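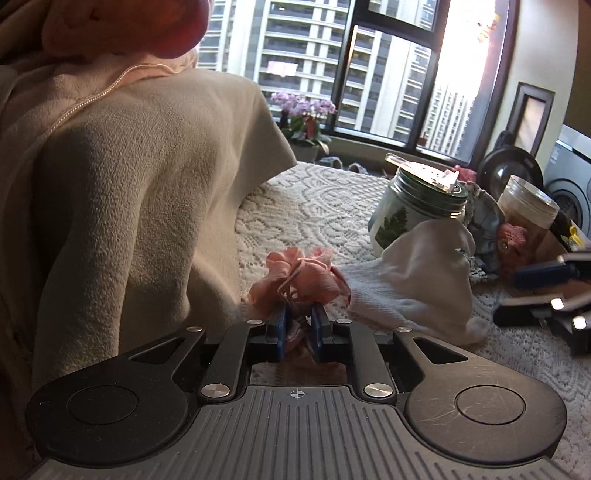 Should a small town go on printing its bus timetable on paper? I think it should, and I would go on thinking so even if everyone in Korkirley had a telephone in their pocket and knew how to use it.

I had better own up to my interest in the matter. I have lived in Korkirley for 23 years and for most of them there has been a bus timetable pinned inside the door of my kitchen cupboard, next to the card for the chimney sweep and a recipe for parsnip soup I keep meaning to try again. When the new one came out each October I would pick it up from the counter at Dirkis, the paper shop by the bridge, and spend a happy ten minutes over a cup of tea finding out what had changed. Usually it was very little. The Jarar bus might leave at five past instead of ten past, and the late one home might have been given a little letter S, which meant you had to hunt down the side of the page for the bit about school holidays.

Last autumn there was no new one. The company, Ametepe, put up a small notice at the shelter saying that times could now be found on its website, and that was the end of it. I asked at Dirkis and was told they used to have a box of 1000 and that by Christmas the box was always empty. That doesn't sound to me like a thing no one wanted.

Now, I do see the company's side. Printing costs money, and times change, and a wrong timetable is worse than none at all if you are standing in the rain trusting it. I have stood in that rain. I use the website myself and for the bus I catch every week it does perfectly well. You type in where you are and where you are going and it tells you.

My trouble is that it only tells you what you ask. A printed timetable tells you all sorts of things you hadn't thought of asking. I found out from mine, years ago, that the 16 carries on past the hospital and goes all the way down to the sea, and that if you take the early one you can have a proper lunch there and be home before dark. I should never have typed that in, for the simple reason that I didn't know there was anything to type. I have made that trip every summer since, with a flask and whoever I can talk into coming, and I can't be the only person who has been led astray in that way by a column of small print.

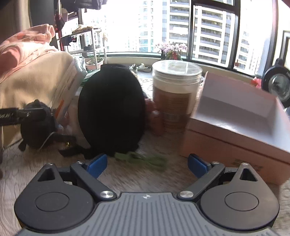 A gripper over a wood-grain surface.

Then there is the plain matter of sharing. A timetable on the cupboard door belongs to everyone in the house. The children learn to read it (mine did, running a finger down and then across, and getting it wrong, and missing the swimming), and a visitor can see for themselves how they will get home without having to borrow anything or ask for the password. When my aunt came to stay she read ours over breakfast every morning as if it were the newspaper, and by the end of the week she knew more about getting to Jarar than I did.

At the last town meeting somebody handed in a petition with 592 names on it, mine among them, and we were told our views would be passed on. I hope they are. I don't think we are asking for the moon. One folded sheet, once a year, in print large enough to read without holding it up to the window, and a pile of them at the shop and the surgery. If it must be black and white, let it be black and white. If they would like to charge for it I would gladly pay – I would pay more than they might think.

In the meantime the old one is still up in my cupboard. I have corrected it in pencil as far as I can, though I haven't yet been able to find out what has become of the letter S.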